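Home Articles Software Index Search

Erov (software)

Last edited October 3, 2026, by Etenesh Gudeta

Erov is a control and perception package for table-mounted robot arms. It reads stereo images from a camera over the work surface and a single view from a camera at the wrist, and turns them into short motion commands for the arm and gripper. Its main use is picking soft objects out of open containers. The package was written at Wirnwood by Yaneth Taipe and Brayan Villca, and the first release came in April.

Structure

Erov runs as three processes. The perception process lines up the camera streams and drops any set whose time stamps do not match. The planner, called Steven, works on the latest matched set and proposes up to 100 grasp points, which it then ranks by clearance from the container walls. The controller takes the top entry and checks it against joint limits before anything moves. If the check fails, the next entry is tried.

The two halves of a stereo pair are kept in one image file, left and right, and are split only when depth is computed. Wrist images are stored separately – an early version packed all the views together and was slow to replay.

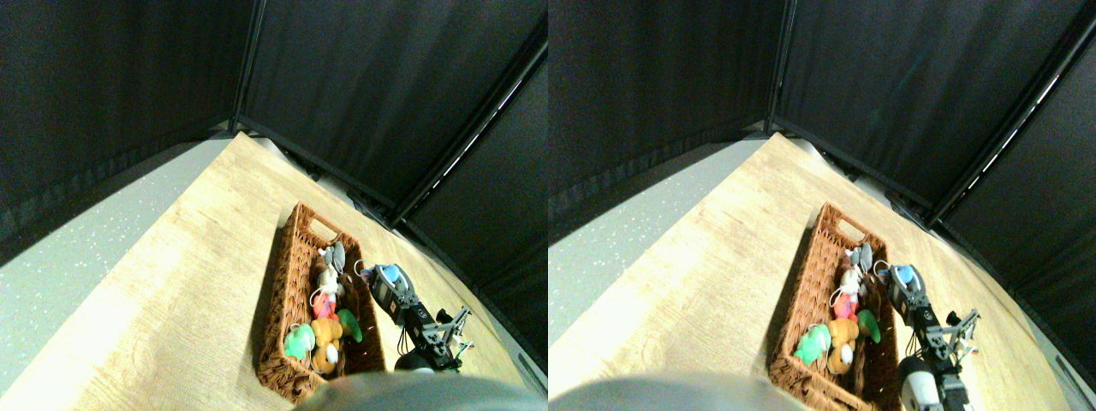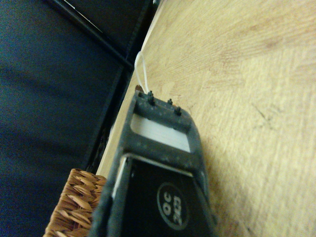

Stereo pair with five plush toys in the basket (first), wrist view (second), and stereo pair with items grouped toward the far half of the basket (third).
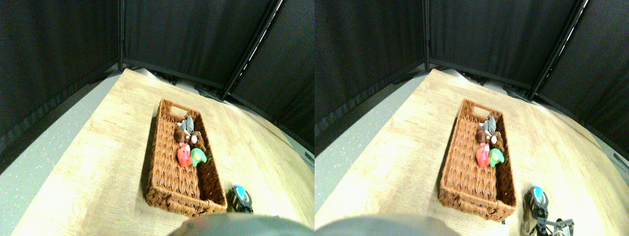
Calibration

Depth estimates depend on the lens model. Erov uses a wide-angle model with separate terms for each lens, set by a short routine run after any change to the camera mount. The wrist camera is calibrated on its own, then tied to the arm's joint readings. Villca's notes advise repeating the wrist step whenever the gripper is taken off.

Woven surfaces are a known problem. The repeating pattern can lead the stereo matcher to pair the wrong strands, so a basket wall may come out too near or too far. Version 2 added a smoothing step for this. It helps on long walls and does little at handle openings, where the planner still leaves a wide margin.

Logging and tools

Each run is saved as an episode holding the images, joint readings, ranked grasp points and operator notes. The reference set has 1,807 episodes. A viewer named Tello, written by Leidy Marulanda, plays them back at normal or reduced speed and can show the planner's ranking beside the images. Rocío Zapata maintains the export scripts.

Episodes from version 1 open in Tello but lack rankings.

See also: Grasp planning – Hand-eye calibration – Stereo matching

Contact the editors | Copyright 2026 | Back to top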